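Nyberg's women of the loom get their wall at last

The long brick wall beside Nyberg station has been blank for as long as most of us can remember. On Thursday evening it finally showed its colours, and what colours they are! A mosaic honouring the town's mill women, who walked out in protest over unequal pay and stayed out through a bitter winter, was unveiled in front of a cheerful crowd that spilled right across the taxi rank.

The work is by Viorica Georgiou, who grew up on Jultlow Lane and whose grandmother wove blankets at the Brudum mill. She has spent two years on it, cutting and firing the tiles in her own studio and collecting stories wherever she could find them (at bus stops, in the library, once in the queue at the chemist's).
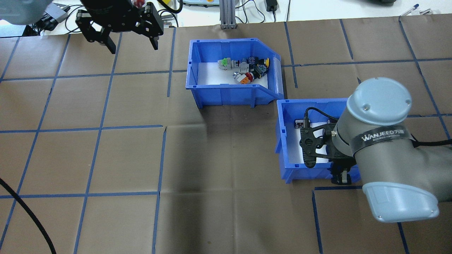
Names of 47 strikers run along the bottom edge in white lettering, low enough for children to trace with a finger. Plenty of them did just that on Thursday. One little girl found her great-great-aunt and had to be lifted away so the speeches could start.

Above the names the women march from left to right, arms linked, shawls flying, with the mill chimneys behind them and the river Netard curling underneath in every blue and green you can think of. It is a joyful thing to stand in front of, and it gets better the closer you go. Look for the tiny brass thimble pressed into the banner, and the dog.

"They were cold and they were hungry, but everyone who talked to me about them mentioned the singing," said Georgiou. "So I wanted it to look loud."
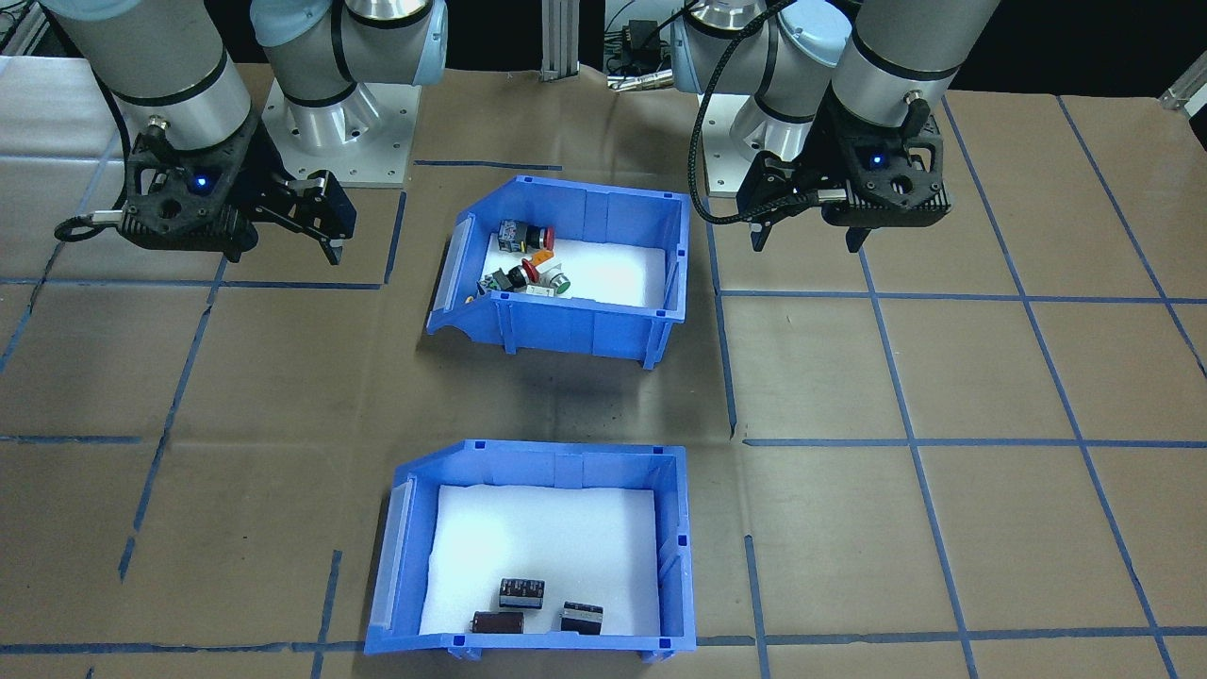

It certainly does. The Nyberg Community Choir joined in with two of the strike songs, one of which hadn't been sung in public for decades and was pieced together from a notebook found in a Brudum attic. By the second chorus half the crowd had the tune and the 6.15 train was pulling in to a proper welcome.

The strikers won their rise in the end, and several went on to campaign for the vote. Their story is told in a small display in the station waiting room, with payslips, letters and a marvellous hand-stitched sash lent by families in the town. It stays up until December and is free to look round whenever the station is open.

Georgiou will lead guided walks from the mosaic to the old mill gates on the first Saturday of each month. Meet by the ticket office at 2 pm and wear decent shoes, as the towpath gets muddy after the lock.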